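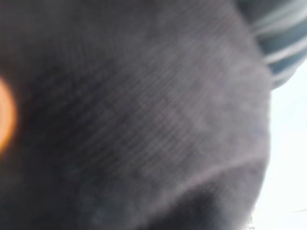 How to Wash and Fold Dark Ribbed Knits

Ribbed fabric in charcoal, navy or black shows everything: lint, fading, hard creases from a bad fold. The routine below works for sweaters, leggings and heavier ribbed tops. Check the care label first and follow it if it says something different.

Before washing

Empty any pockets and turn the garment inside out. Close zippers. Wash dark knits with other dark knits and keep towels out of the load, or you will be picking lint out of the ribs for a week.

Washing

Use cold water and the gentle cycle. Half the usual amount of liquid detergent is enough for a small load. Skip the fabric softener. Take everything out when the cycle ends, as knits left in a heap will set their creases.

Drying

Press the water out in a dry towel. Do not wring. Lay the garment flat on a rack, smooth it with your palms along the ribs, and pull the side seams straight. Turn it over after 7 hours. Thick cuffs and waistbands dry last, so check those before you put anything away.

Folding

1. Lay the garment face down on a clean table.
2. Smooth it from the middle outward.
3. Fold each side in toward the center and lay the sleeves straight down.
4. Fold the bottom up to the middle, then once more.
5. Turn it over and run a lint roller along the ribs, never across them.

If a crease stays in, hold a steamer a few inches away for 15 seconds and let the fabric cool flat.

Storing

Stack heavy knits on a shelf, largest at the bottom. Hangers stretch the shoulders.

Last updated 15th May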